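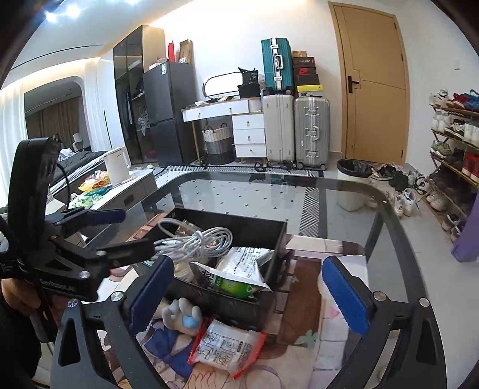 MEDIA RELEASE
13 July 2020

Wotel opens bookings for Su, the one-box tidy-up for everyone with a drawer full of cables

Hillencombe - I run Wotel, the little home sorting business above the fabric shop in Hillencombe, and I'm very happy to tell you that bookings are open for our new service. It's called Su, it takes one box and one table, and it is for the small stuff. Cables, packets, sachets, the spare bits that came with the thing you bought three years ago. We've been trialling it since May and I'm still enjoying it, which surprised me a bit given how many charging leads I've handled!

Most of you know us for the bigger jobs. We do linen cupboards, garages, pantries and the occasional caravan. But so many people would book us for a whole room and then, right at the end, sort of sidle up and ask if we could look at "the drawer" as well. Every house has one. At my place it's the second one down in the kitchen and I won't be taking questions about it.

So Su is for the drawer. You book a session, you find an open-topped box (a plain black one does very nicely, you can see light-coloured cords and packets against it), you tip the lot in and you put it on the table. Then we go through it with you, one item at a time, until everything has a home or is on its way out of the house.

How a session runs

Cables come first. Each one gets wound into loops and tied in the middle. I like a tie at the centre because the bundle holds its shape when you pull it out from under everything else, and a light grey cable done that way looks so neat sitting in the box that people tend to want to do the next one themselves. If nobody in the house can say what a cable belongs to, it gets a paper tag with the date and goes in the maybe pile. Come back to the maybe pile at the end of the year. You'll be braver.

Next up are the packets. This is the slow part and my favourite. We read the front, we read the back, and we look for a date and for any little drawn instructions. I have a soft spot for the packets with four tiny pictures telling you what to do, which are usually far more use than the paragraph of fine print beside them. If a packet is sealed, in date and you'd use it, it stays. Crinkled silver ones get smoothed out flat and stood on their edge, so the print faces you and you don't buy the same thing again next time you're at the shops.

One thing I'm strict about is that packets meant for your body, food packets and anything for the car or the laundry don't share a box once we're done. They can start out mixed up together, everybody's do, but they finish apart.

Last of all is what I call the floor of the box, meaning whatever is left when the cables and packets are out. Rubber bands, batteries, odd screws, a key. Batteries go in a jar for the drop-off point and never in the bin, please. Keys get tried in every lock in the house and it's great fun.

About the table

People ask me what sort of table they need and any sort will do, kitchen, coffee, card table, a door on trestles. If yours is glass, pop a mat down. A printed mat with cartoons all over it is lovely if you've got kids joining in, and the thickness stops small metal bits skating off the far side. I do find that anything tiny and pink vanishes on a busy pink and brown pattern, so keep a saucer handy for the fiddly pieces. Good light helps too, mostly for the fine print.

Leave a bit of mat clear in front of the box. That's where each thing goes while you're deciding about it, one at a time, and it makes a real difference. When two or three things are out there together we start chatting about all of them and decide about none.

What we learnt in the trial

We ran the trial in 28 homes across Hillencombe and Gamcombe. Between them those homes gave us 211 cables, and I have that figure because I kept a tally on the back of an envelope for my own entertainment. I didn't count packets, I would have gone mad.

The Gamcombe households were a bit quicker than the Hillencombe ones and I've been told off for saying so, but there you are. The thing that came up again and again was how many people already owned what they'd been about to order. One household turned up the adaptor they'd had in an online cart for a week. Another had the same sewing needles four times over, all unopened, and gave three packets away to the neighbours before I'd finished my tea.

We also changed a few things along the way. The first sessions were too long and everyone got silly towards the end. We used to start with the packets, which was a mistake, as the cables were forever dragging them about. And I've stopped bringing fancy dividers. If you want to divide the box, cut up a cereal carton and try it for a fortnight before you spend any money.

Booking details

Su sessions run for 2 hours and we're taking 16 bookings in the first round, split between Hillencombe and Gamcombe. You can have us at your place, or bring your box up to the Wotel room and use our table, where there's a kettle and usually a slice of something. If stairs are a bother just say so when you book and we'll come to you.

Please don't tidy up beforehand! I mean it. Half the job is seeing how things have landed together, and if you've already sorted it I'll only have to sit there admiring it. The same goes for buying containers. Bring the box you've got.

If you run a school office, a clubroom or a workshop and your drawer is more of a cabinet, get in touch anyway and we'll work something out. We're hoping to do a session for shared spaces later in the year, most likely in Gamcombe to begin with.

Bookings and media enquiries can be made at the Wotel counter in Hillencombe, at the top of the stairs beside the fabric shop. I'm happy to chat to local papers and radio, and very happy to sort your newsroom drawer while I'm in.

ENDS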